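Qui sommes-nous ?

Bonjour et bienvenue ! Moi c'est Bontu, et si vous êtes arrivés jusqu'à cette page, c'est probablement que quelqu'un dans votre boîte a prononcé le mot « robot » en réunion et que vous avez hérité du dossier. Ça tombe bien, c'est notre métier.

Ambaye aide les petits ateliers, les labos et les entrepôts pas bien grands à acheter leur premier bras robotisé (ou leur deuxième, quand le premier dort sous une bâche). On ne fabrique rien et on ne touche pas de commission des constructeurs. On prépare le budget avec vous, on relit les devis, on fait des essais avec vos produits et on vous dit ce qu'on en pense, même quand la réponse est « gardez vos sous pour l'an prochain ».

L'équipe, c'est cinq personnes. Iman Ait Ali s'occupe des chiffrages, Kofi Quaye des essais de préhension et Anqi Song de tout ce qui est logiciel et formation. Mebrat Tefera suit les chantiers une fois le bon de commande signé, et moi je réponds au téléphone, j'écris cette page et je me bats avec les plannings !

Comment on travaille

On commence par le carton. Je sais, tout le monde veut parler du bras en premier, de sa portée, de sa vitesse, de la jolie vidéo du commercial... mais la question qui pèse sur le budget, c'est ce qu'il y a à saisir et dans quoi on le range. Un petit paquet rigide, ça va. Un chiffon, c'est une autre affaire, et si votre commande mélange les deux, le devis change de tête. Alors on essaie, sur une table ordinaire, avec des rabats de carton qui gênent comme chez vous.

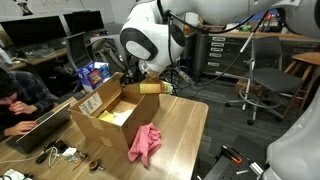
Le bras et un petit paquet jaune doré, au-dessus du carton.

De ces essais, on tire un document qu'on appelle entre nous la feuille Kudlow (c'était le nom de notre premier client, c'est resté). Elle tient sur deux pages. La première liste les objets, ceux qui passent, ceux qui passent mal, ceux qu'il vaut mieux laisser à une main humaine. La seconde parle argent : le bras, la pince, les doigts de rechange, le support, le câblage, la mise en sécurité, la formation et les heures de réglage. Presque tous les devis qu'on nous envoie oublient au moins deux de ces lignes, et ce sont rarement les moins chères.

Pour vous donner une idée, Sonudstead nous avait contactés pour un poste de mise en carton. Il manquait 3634 euros dans leur tableau, rien que pour le support et les câbles, parce que chaque fournisseur pensait que l'autre les comptait. On l'a vu en avril, avant la commande, et Iman en parle encore avec gourmandise.

Autre chose à prévoir, la place. Un bras, ça se dessine vite sur un plan, mais il faut aussi loger le poste de la personne qui règle, son ordinateur, ses outils, les pièces qui attendent, et laisser de quoi passer avec une chaise. On dessine donc toute la pièce avec vous, avec son bazar normal, et on garde une ligne « mobilier et rangement » dans le budget, même modeste. Environ 300 euros suffisent souvent pour démarrer. 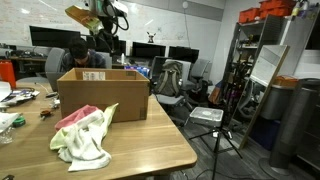

Kofi trouve d'ailleurs que je devrais insister davantage sur les textiles : d'après lui, un client qui emballe du linge ou des chiffons doit réserver dès le départ de quoi payer une deuxième pince, quitte à ne jamais dépenser la somme. Voilà, c'est écrit !

Nos tarifs

La journée d'essai avec feuille Kudlow est à 2000 euros hors taxes, déplacement compris si on peut faire l'aller-retour dans la journée. Le premier appel est gratuit. Pour le suivi de chantier, ça dépend trop de la taille du projet, Mebrat vous fera un chiffre après avoir vu vos plans. Envoyez-nous vos devis tels quels, même gribouillés, et quelques-uns de vos produits dans un carton. Le mardi, on est presque toujours tous là pour répondre.

Commentaires (3)

Undari
Est-ce que vous relisez aussi les contrats de maintenance ? Le nôtre fait douze pages et je n'en comprends que le prix.

Bontu Gashaw
Oui, c'est compris dans la relecture des devis, envoyez !

Lecteur de passage
Merci pour la ligne « doigts de rechange », je viens de vérifier et on l'avait oubliée aussi.

Partagé 5 fois

Contact | © Ambaye, tous droits réservés | Haut de page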